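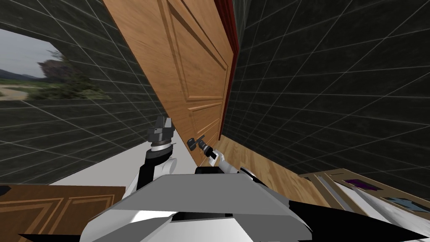 About Rarninent

Rarninent is a website about comics, mostly the ones that come out in thin monthly installments and then stop without warning. We review single issues, collected editions and the odd hardcover that costs as much as a tire. We also run a back-issue index, a letters page and a podcast that has been on a short break for longer than it was ever on the air.

The site was started by Narendra Mathur, who had been writing long emails to his friends about inking. His friends suggested, kindly at first, that he might put them somewhere else. He bought a domain name that night. He had meant to type something different, but the payment had gone through and the word grew on him. It has no meaning in any language we have checked.

What we cover

We read superhero books, crime books, horror, science fiction, reprinted newspaper strips and small press titles stapled together by the people who drew them. We are slow on manga, and we know it. Our manga reviewer moved to Istska in September and took the shelf with her. If you can tell a good translation from a bad one and don't mind being paid in store credit, see the bottom of the page.

We do not cover movie casting. There are plenty of places where you can find out who may or may not be playing whom, and they have better servers than we do.

How we review

Every book gets read 2 times before anyone writes about it. The first reading is for the story and the second is for finding out what we missed while we were looking at the explosions. We name the writer, the artist, the colorist and the letterer in every review, including the ones where we would be doing the letterer a favor by leaving them out.

Scores run from zero to nine. There used to be a ten, but Narendra gave it to a book in the site's first week, regretted it by the second, and took the number away so it couldn't happen again. That review is still up. He would prefer that you didn't look for it.

We buy most of what we review. Some publishers send us advance copies, and when they do we say so in the first paragraph. A free book has never earned a better score here, though it has sometimes earned a faster one. If you are a publisher and you think we were unfair, write to us and we will print your letter on the letters page with the spelling left alone.

The index

The back-issue index lists 3000 comics, with story credits, reprint notes and a line on condition problems to watch out for (brittle covers, missing coupons, staples that have given up). It began as Narendra's insurance inventory and still has a few entries for kitchen appliances. Corrections are welcome. Corrections about the numbering of Kandpal, which restarted so often that it has four first issues and no fifth, will be read when we feel strong enough.

Where we are

The office is two rooms over a shoe repair shop in Nandberg. One room has the desks. The other has the boxes, and is closed to anyone carrying coffee. We are not a store, although people do climb the stairs and ask. Please don't bring us your uncle's collection for a valuation – we will get attached to it and be no use to you.

Writing for us

We take pitches all year. Send two short paragraphs on a comic you like and one on a comic you can't stand, with the name of the person who lettered each. We reply to everyone, usually within the month. Please don't send a finished review of issue one of anything. We have those.

Letters, pitches and corrections all go through the contact form. Choose "Other" from the menu, as the rest of the options have never worked.

Page last updated 18 Jun 2019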